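Home and Household > Living Rooms > Coffee table never stays clear

Page 1 of 1

tallowbrook
Joined: March 2016
Posts: 118

We moved the living room around last month and got a bigger coffee table, thinking it would help. It has a reddish-brown wood top and black metal legs, and it is the first thing you see when you walk in. The old one was smaller and we had the same problem with it. Everything ends up there. Remotes, mail, magazines, drinks, wrappers from whatever got eaten in front of the TV.

I have tried a tray. The tray filled up and then things went next to the tray. I have tried clearing it every night before bed and that lasted maybe a week. The room is small and there is only one bookcase, already full, so I can't just say "put it on the shelf." 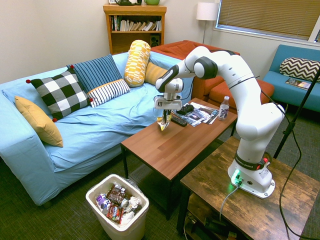
Coffee table on an ordinary afternoon, bookcase behind.

What I would like is a setup where the remote and the magazines have a place and the rest goes in the trash without me having to say so. I don't want a table with drawers, I just bought this one. Budget is $90 and I would like to spend less.

Posted December 22, 2020

quillhaven
Posts: 33

That is not a bad table at all. Your pile is mostly paper. Take the magazines out and you have a remote, a bottle and a wrapper, and that takes ten seconds.

Get a magazine basket and put it on the floor at the end of the sofa. When the basket is full, the oldest ones go to recycling. We have one from Tornholm that was $16 and it has held up fine. Any basket would do.

mossgate_dan
Posts: 902

I'd go the other way and cancel the magazines. A basket is a second pile with a handle on it. We had one for years and all it did was let us keep things we were never going to read.

The wrapper is a separate problem. Is there a trash can in that room? If the nearest one is in the kitchen, wrappers will stay on the table forever.

tallowbrook

Only a small open bin in the living room. I never wanted a real one in there, my mother didn't have one either. I will think about it.

The magazines are mostly mine and I do read them. Some of that pile is catalogs and those could go.

quillhaven

Then sort it once and see how big the pile is after the catalogs are gone. You might not need the basket.

Disagree with mossgate about canceling. Some people like having something to flip through on the couch.

ferrystep
Posts: 241

Small lidded can next to the bookcase. The Awwad one with the foot pedal is narrow enough to fit in most gaps. They had it at the Prindstead store in Rurport when I was there, I don't know if they still do. Line it with grocery bags.

For the remote, I put a strip of velcro on the side of the end table and a strip on the back of the remote. It looks a little odd but I have not lost the remote in two years.

Off topic, but I like the yellow pillows with the light blue sofa. Is that a slipcover? Ours slides around constantly and I end up tucking it back in every day.

tallowbrook

Yes, slipcover. It bunches up every time anyone sits down. The orange sofa at the back doesn't have one and I never have to touch it. If you find something that holds a cover in place, tell me.

mossgate_dan

Foam pipe insulation pushed down into the crack behind the seat cushions. Cut it to length. Costs next to nothing and holds better than the plastic rods they sell for it.

On the velcro, I would not do that to a wood table. The adhesive took the finish off one of ours. A bowl works.

ferrystep

Mine is painted, so that may be the difference. I still say a bowl collects things. Put a bowl out and by the weekend it has batteries, coins and a pen cap in it.

quillhaven

Use a small bowl, then. If only the remote fits, only the remote goes in.

tallowbrook

Okay. Went through the paper tonight and more than half was catalogs, so those are in the recycling. What's left is a short stack and I'm leaving it on one corner of the table for now. No basket yet.

I'm going to measure the gap next to the bookcase for the can. I'll try the pipe insulation too, there is a leftover piece in the garage – not sure it's long enough for the whole sofa.

mossgate_dan

You can butt two short pieces together. Just don't leave the join right in the middle where people sit.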